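Flotlow Adult Reading and Writing Project
Second progress report to the Pasaribu Fund
Prepared by Laimutė Liepiņa, project manager
20/12/2025

1. Where we are

The project has now finished its second term. Classes run in two places, the library at Flotlow and the old school building in Zirnberg. We had planned a third group in Dasach but the room there was withdrawn in the first weeks of term, and we have not yet found another at a price we can meet. The money set aside for Dasach has not been spent and is shown separately in the accounts.

Attendance was better than in the first term. Learners made 510 visits to class, against 455 last term. Most of the rise came from Zirnberg, where we moved the start time so that people could catch the later bus home.

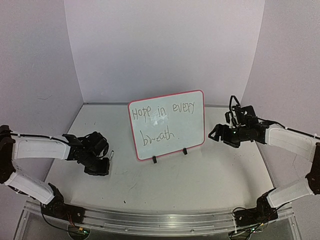 Small whiteboard with handwriting on it, "Hope in every" on the first line.

2. Teaching

Ryszard Sobczak continues as lead tutor. He has rewritten the first six lessons after learners told us that the printed workbook moved too quickly from single words to whole paragraphs. The new lessons stay longer on short sentences, lists and notes, the sort of writing people need at work or for a child's school. Forms are now left until the second half of the course.

We also changed how spelling is taught. Learners keep their own word book and add to it from letters, shopping and whatever they bring in. Tutors check the word books every second week. This takes more tutor time than we had allowed for, and two of the paid hours listed under preparation were moved across to cover it. 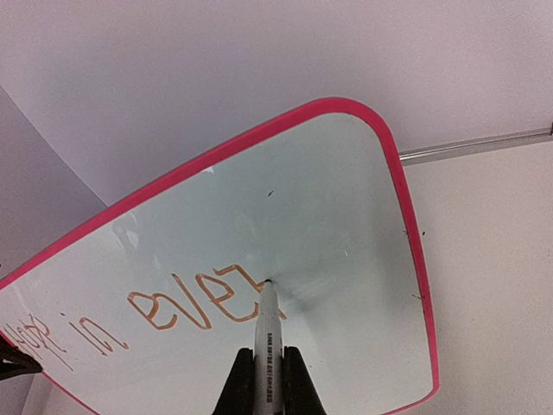

The mixed-level class at Flotlow has been harder to run. Some learners there can already read a newspaper and want help with job applications, while others are still learning letter shapes. From January we will split the group for the first hour and bring everyone together after the break. Ryszard will take the beginners and the second tutor will take the others.

3. Materials and spending

We bought 100 workbooks and have used a little over half. The rest will carry over, with the rewritten lessons added as loose sheets. Pens, paper and marker boards came in under budget. Printing went over, mainly through the extra sheets, and we expect it to go over again next term.

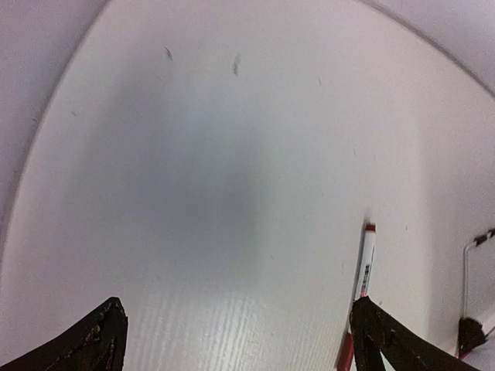
White surface, close up.

Travel help has been claimed by fewer people than we expected. Some 400 euros is left in that line. We ask the Fund's permission to use it towards childcare at Zirnberg, where several people on the waiting list have told us they cannot come without it.

4. Problems

Heating at Zirnberg failed twice and one class was cancelled. It was made up at the end of term. The phone line for enquiries was out of order for most of a week and we probably lost some new starters through this. Calls now go to the office mobile.

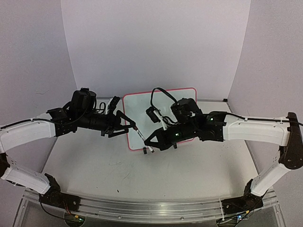 5. Plans for next term

Classes start again in the second week of January at both sites. We will keep looking for a room in Dasach until the end of that month. If none is found we would like to discuss running an extra evening class at Flotlow with the same money.

Learner reviews will be held halfway through the term and the results sent with the third report. The full accounts and the attendance sheets are attached separately.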